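Sort by what gets used together

Most advice on small-parts storage assumes that like should sit with like. Screws go with screws, washers with washers, red with red. I think this is the wrong default for a home workshop or a shared cupboard, and that the cost of it is paid every time someone starts a job.

Consider a tap repair. Under a type-based scheme, the washers are in one drawer, the grease in a second place and the small spanner in a third. Each item is correctly filed and the job still begins with a search. Under a task-based scheme there is one tray marked "taps", and it leaves the shelf once.

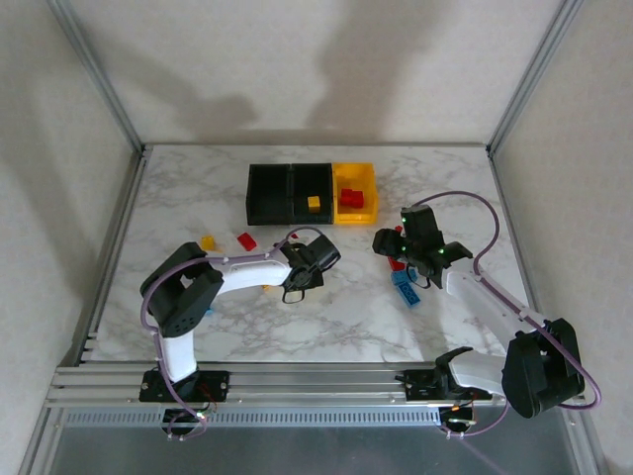
The usual objection is duplication. A task-based scheme needs a second spanner, and perhaps a third. Khoa Hồ, who set up the stores at Clotside, put this to me as a matter of stock control: 702 items held by type can be checked against a list, whereas the same items spread over 27 trays cannot. He is right about the list. I would reply that a home has no stock controller, and that a spare spanner costs less than an hour of looking.

A stronger objection is that tasks overlap. Glue belongs to nearly everything. My answer is a mixed scheme with a fixed limit: anything called for by more than 2 trays goes in a common box, and the common box must stay small enough to lift with one hand. Aigars Zariņš uses a looser rule in his workshop at Drostine and his common box is now a cupboard.

Type-based sorting does suit bulk goods. If you hold 200 identical hinges, keep them together and label the shelf. Few households do. The test I would apply is which question you ask more often, "how many have I got?" or "where is the thing I need next?" Storage should be arranged to answer the second.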